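Jivolside 2-bay enclosure, after a month on the bench

Setup

The unit shipped with firmware 1094 and no power cable. Both bays take 3.5-inch SATA drives on plastic sleds. The second sled needed a firm push before its status light came on. Rebuilding a 3000 GB mirror held a steady 140 MB/s. 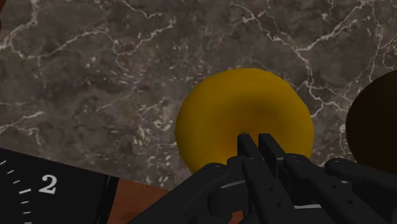
Faults

Hot swap works, but the alarm resets only from the web page - the front button does nothing. Kristóf Kozma reported the same on his unit. Fine for backups. I would not run virtual machines on it.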